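Community Help > Money > Investing and Currency

Pound has dropped, should I still move my savings out of it?

Posted by Bianca Oprea

I moved from England to Ohio two years ago and left most of my savings behind in a UK account. I also have a stocks fund there that I opened through Boltix when I was still working in Leeds. I kept meaning to bring it all over and didn't. Now the exchange rate has gone against me and I don't know if I should take the loss or wait.

The cash is 1705 pounds in an easy access account and the fund is worth a bit more than that. I know this isn't a fortune but it is most of what I have outside my retirement plan at work. I need $600 of it by August for a car repair bill. The rest has no job right now.

My brother says the pound always comes back. A coworker says it won't, and that I should sell everything before the next election over there. I have also seen that transfer companies charge very different amounts. The two I have looked at are Cinda and Kuvberg. Cinda shows a flat fee, and Kuvberg says no fee but the rate looks worse.

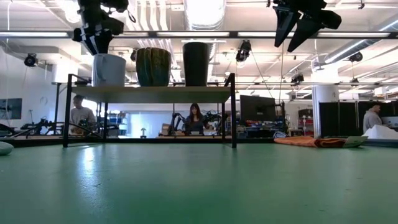 2 answers

Sandamali Uddin

You have three separate decisions here and it helps to take them one at a time.

The car bill. Send that part now. You have a bill in dollars with a due date, and if the pound falls again before August you will have to send more pounds to cover the same bill. It could also rise and you would miss out on a few dollars. I would take that trade.

The rest of the cash. Your brother and your coworker are both guessing. The pound was worth a lot more against the dollar twenty years ago than it has been in recent years, so "always comes back" is not a safe bet. Selling everything ahead of an election isn't either, as markets often move before the vote and then move the other way after it. Ask where you expect to spend the money. If you plan to stay in Ohio, you will spend it in dollars, and holding pounds is a currency bet you didn't set out to make. If you don't want to pick one day, split it into a few transfers a month or two apart. Check the flat fee first, though. On small amounts it can eat up any benefit from splitting.

On the transfer companies, ignore the word "free." Put the same number of pounds into both calculators at the same time of day and look at how many dollars arrive. That is the only figure to compare — the fee and the rate are both already in it. 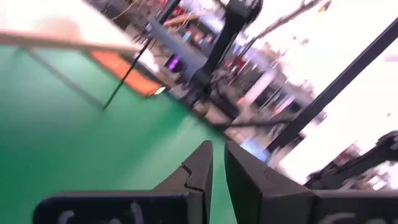
The fund. This is the part I would be careful with. If you are a US tax resident, a fund based outside the US can fall under the PFIC rules, and the reporting is a headache even for small holdings. There are exceptions below certain values, and I don't know if you qualify. Talk to a tax preparer who handles UK to US moves before you sell or add to it. Also look up the FBAR filing if your foreign accounts together ever went over $10,000 in a year. It sounds like yours haven't, but check the highest balance and not today's.

One more thing, ask Boltix whether they know you have moved. Some UK platforms restrict accounts once the holder lives in the US.

Roy

I would just leave it. I had money in pounds when the Brexit vote happened and it dropped overnight. I didn't touch it and got some of it back later. If you sell now you lock it in.

I used Kuvberg once and it was fine, took two days. Don't know about the tax stuff.

Reply from Bianca Oprea

Thanks both. I ran the two calculators this morning and Cinda came out ahead by a few dollars even with the fee, so I'm sending the repair money that way. Boltix still has my Leeds address. I'll call them before I do anything with the fund, and I'm looking for a tax person now.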